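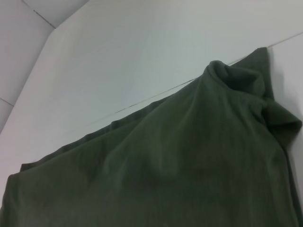
# Chapter 3: Who Gets Counted?

I came to this subject through a shoebox. I was a student in Gravuvano, broke, and I'd taken a summer job typing up index cards for a small legal aid office on Pettigrew Street. Each card was one person picked up by the police during the August strikes. Name, age, where they were last seen, who had phoned it in. The office told me there were 1000 cards. There were a lot more than that by the time I went back to class, and I still think about some of the handwriting.

So this chapter is about lists. I know, I know, you signed up for a human rights course and I'm giving you filing! But stick with me, because nearly every claim you'll read about mass arrests rests on a list somebody kept, and you can't judge the claim until you know how the list was made.

Let's start with the word "detained". At the Pettigrew Street office it meant anyone held for longer than 3 hours. The government's own labour ministry used it only for people who'd been formally charged. Same streets, same month, and the two totals weren't even in the same neighbourhood. The office said 3000 and the ministry said 40. When I first saw those figures side by side I assumed one lot was lying (I was nineteen and assumed that about most things). It took me a while to look up the definitions. 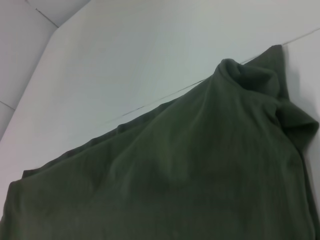 Then there's the trouble of names. People give false ones when they're scared. Families spell them three different ways over a bad phone line. In the river towns near Zilonura, plenty of men go by a nickname their whole lives, so a cousin reports one name and the jail writes down another, and now you've got two prisoners where there's only one. We caught some of those doubles. I'm sure we missed others.

The opposite mistake is quieter. Somebody is taken from a farm outside Gulto, the family is told to keep their mouths shut, and no card ever gets written. You can't fix that one with better typing. When you read a total, then, get in the habit of asking which places had a phone, a lawyer or a stubborn aunt, and which ones had none of those.

We'll go through it in order. First up is how a case gets reported and what counts as confirming it. After that we'll look at how records are corrected when someone is released, a job that gets skipped far too often, and I'll own up to a few I skipped myself. The last section deals with safety, meaning who can be hurt if a list is lost or stolen.

Before you read on, grab a pen and write your own definition of "detained" in a sentence or two. Keep it handy. You'll probably want to change it by section 3.2.

## 3.1 Taking the first report

Most reports start with a phone call, and most of those calls are a mess.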